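Plivov Butcher-Block Work Top

Sold by Jovbridge. Item 316. Page revised April 16, 2019.

Every seller of wood tops will tell you theirs lasts a lifetime. We've had this one in the shop since June, and we'd like to see the lifetime first. What we can say is that it's flat, it's heavy, and it takes a bolt-on rail without complaint.

The top is made of strips glued side by side, in mixed shades from pale to honey. Don't order it expecting an even color. The maker calls the variation "character" — we call it wood, and we won't take a top back over it.

Size: 60 inches long, 25 inches deep
Finish: one coat of oil, which is not enough
Legs: sold separately

Plan on a second coat before you put it to use. The maker's sheet says the factory oil is good for 2,000 wipe-downs. Ming-te Kong at our counter asked how they got that number and is still waiting for a reply.

The Pryor top costs less and has a harder finish, but it chips along the edge and you can't sand it back. If you only need a surface for sorting small parts into bins, the Pryor will do. For anything clamped or bolted down, we'd pay for this one.
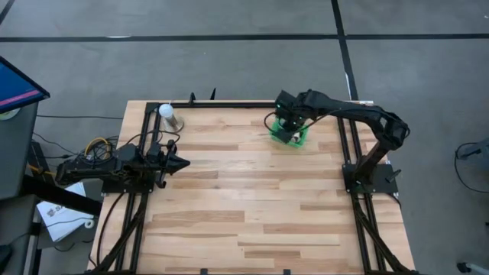
Shipping is by freight only, and the driver won't carry it past the door. Check the corners before you sign. Plorby brackets fit if you drill your own holes; the ones marked on the underside don't line up.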